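The Case for Publishing Cord Strength as a Knotted Figure

Cord is sold by its straight-pull strength. The number on the label is the load at which a clean, unknotted length parts when it is held between two smooth drums and pulled at a steady rate. It is a repeatable test and a useful one for the mill. For the person who buys the cord it answers a question that almost never comes up.

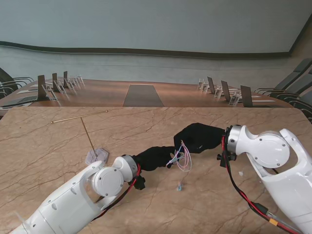 Cord in use is tied to something. It goes around a post, through a grommet, over an edge, or back onto itself, and at each of those places the fibers on the outside of the bend carry more than their share of the load while the fibers on the inside carry less. The outer fibers fail first, the load moves to their neighbors, and the cord parts at or near the knot. Anyone who has broken a line under load and looked at the ends will know where the break sits.

My position is that retail packaging for small cord, meaning anything under 6 mm in diameter, should carry a knotted strength figure printed at the same size as the straight-pull figure. If there is room for only one number, it should be the knotted one.

The usual objection is that knots vary. They do. A bowline tied and dressed by a careful person holds more than the same knot tied in a hurry with crossed turns. Two knots with similar names can differ by a wide margin in the same line. The trade concludes from this that no single figure would be fair. I think the conclusion is wrong. Straight-pull strength also depends on conditions: the rate of pull, the humidity of the room, the diameter of the drums, the length of the sample. The trade dealt with this by writing the conditions down and holding to them. The same can be done for a knot. Pick one, specify the number of turns, specify how it is set before the test, and print the result. A buyer who uses a different knot will still be closer to the truth than a buyer with no knotted figure at all.

I would pick the overhand knot, tied in the middle of the sample and set by hand to a stated preload. It is a poor knot in most respects, and it is hard on the line. Both are arguments in its favor here. It takes no skill, so the test house and the customer will tie it the same way. It also appears by accident in any cord that has been stuffed into a bag, and a figure based on it covers the case where the user did not know a knot was present.

The Bolby catalog is the one place where I have seen this attempted for small braided line. Its 3 mm polyester is listed at 2,648 newtons straight, with a second column for the overhand. The second column is in smaller type and sits next to the color codes, where it is easy to take for a stock number. Still, it exists, and it allows a comparison between constructions that the first column hides. A tightly braided cord with a hard finish can look better than a softer one on straight pull and then give up most of that advantage once it is bent. The softer cord lets its strands shift and share the load.

Cona takes the other approach. Its spools carry a recommended working load of 900 newtons on the same nominal size, with no statement of how the figure was reached. I do not object to working loads in principle. A conservative number with a margin built in is better than a large one that invites misuse. The difficulty is that the margin is doing several jobs at once. It has to cover knots, wear, sunlight, shock, and the maker's own variation between batches, and the buyer has no means of separating them. A person who terminates the cord with a proper splice is told the same thing as a person who ties a granny knot around a trailer rail. One of them is wasting material and the other may be relying on a margin that is already spent.

There is also the matter of slippage, which a single strength figure does not address. Slick fibers such as high-modulus polyethylene may never reach their breaking load in a knot, as the tail simply pulls through. For these materials the printed figure should be the load at first slip or at break, whichever comes first, with a letter to show which one it was. This is a small addition. It would stop a good deal of expensive cord from being bought for jobs where cheap nylon would hold better.

The cost of all this is modest. A mill that already runs straight-pull samples has the machine, the operator, and the record sheets. Testing 20 knotted samples per batch adds part of a shift. Ahuja, whose twine I have used for garden work for years, already tests knotted samples of its netting line, where the knot is the product. Extending the practice to cord on the spool requires a decision and a new label.

I expect the real resistance to be commercial. A knotted figure is always lower, and the first maker to print it in large type will look weaker on the shelf than the maker beside it. That is an argument for a common rule adopted by all of them together, and the hardware chains are in a position to ask for one. Tultutham, which sells under its own name and buys from at least 2 mills, could put it in a purchase specification in March and have it on the racks by the end of summer.

Until then, the practical advice is the old advice. Take half of the printed straight-pull figure as the most the knotted cord will bear, and work well below that — lower again for anything that moves, jerks, or has spent a season outdoors.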